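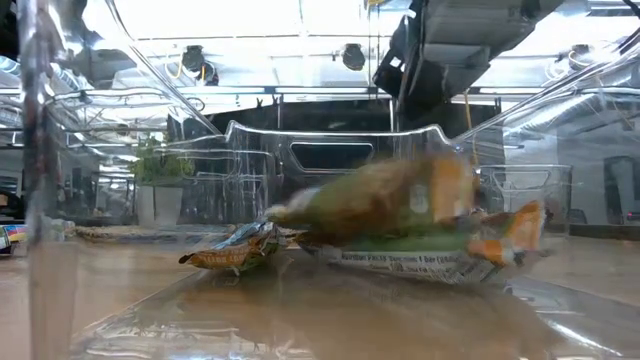
Community > Clubs and Groups > Days Out > Robot demo at an open day: what should we ask?

Posted 14 December 2025 by tillyandthebins

Hello all, hoping somebody on here has done this before me. I run a little coding and making club for ten to fourteen year olds and we've been offered a slot at the Olberg open day, the one in the old print works behind the station. They do picking robots, the sort that take groceries and snacks out of one box and put them in another, and there's a demonstration bit where you stand and watch an arm doing it.

I've had a very nice email from them but it's all "you'll be shown round the cell and there will be time for questions" and I don't really know what that looks like with a dozen children in tow. Is it one arm or a whole row? Will mine be bored after five minutes? Can they bring things from home for it to pick up, or is that cheeky? One of my lot is desperate to see it try a packet of crisps and I've half promised him, which was silly of me.

Also what on earth do I ask? I can do a bit of Python but I've never been near a proper robot and I don't want to stand there nodding. We've got a two hour slot and I have to send them our questions beforehand if we want the engineers to show us anything particular. Any advice very welcome, including on parking!

dunmorewally

Went to something like this at Fasance, not Olberg. It was OK. Arm went up, arm went down. My daughter liked it more than I did. Take a drink because those places are warm. Parking was free at Fasance but I couldn't tell you about the print works.

Assunta Benedetti

Oh, you'll have a lovely time! I've taken a group to Olberg twice now (once with a school, once with my own evening class of grown-ups, who behaved a lot worse) and I'd go again tomorrow.

When we went it was one arm doing the work and a second one switched off that you could walk right up to. The working one picks out of a clear plastic bin on a table. Do make them crouch! All the children stood up and looked down on it the first time, and from there you mostly see the back of the arm. Get your eyes level with the floor of the bin and you can look straight through the side at the food and the gripper coming down to it. The plastic does throw reflections all over the place, so you get ghost edges and bits of the room where you don't expect them, and one of my grown-ups asked whether that bothers the robot as much as it bothered him. Best question of the evening. The engineer talked for a good quarter of an hour about clear bins and cameras and I'd put that one at the top of your list.

As for being bored, no, as long as they understand what's hard about it. A cardboard box is easy, it's got flat sides and it stays put. A food packet is a different animal. You get a long lumpy one with a crimped end sticking out, or a little snack wrapper all crumpled up with shiny foil on it, and if the two are lying end to end in the bin then the robot has to work out where one stops and the next begins. I got my class to guess before each pick where they'd grab it themselves, fingers in the air, and then we watched where the gripper went. They got really competitive about it. It misses sometimes, by the way, and things get dropped, and you'll get a cheer when that happens, so warn them to cheer nicely.

On bringing things from home: ask first, but they said yes to us both times. They wanted packets sealed and nothing in glass. Crisps should be fine! We took a bag and it managed it on the third go. The packet went all over the shop when it let go of it, too fast to see properly, so if anyone's filming on a phone tell them to use slow motion. I have almost no photos from our first visit that aren't a smear.

Other things I'd send them beforehand:

- How does it decide what to pick first?
- What happens when it can't find anything it likes the look of?
- Who chooses the food it practises on, and how many different sorts has it had? (We were told 725 when I went, I expect it's more by now.)
- Can we see the screen as well as the arm? They don't always turn it round to face you and it's much better when they do.
- What does it do with something it has never met before?

They had a person called Jafarzadeh doing the talking for our second visit, really patient with daft questions, so if you're given the choice I'd go for that tour. The other tour is more about the software, which they call Pluton, and it's slides. Fine for adults. I wouldn't do it to a ten year old.

Two hours is plenty, they only kept us at the table for half of it. And park at the swimming baths, the print works has three spaces and they're always gone.

tillyandthebins

Assunta this is brilliant, thank you so much. I've sent your list off more or less as it stands, plus the one about the reflections. Crisps have been cleared as well, he's choosing the flavour very seriously. Thanks to you too Wally, I'll pack squash.

dunmorewally

Forgot to say, ours had a gift shop. Didn't buy anything.

Related in Days Out
Is the science centre worth it in the holidays?
Minibus hire for a dozen, who do you use?
Raising 1,000 pounds for club kit, what worked for you
Visiting a bakery with under-elevens
Quiet places for packed lunches near the station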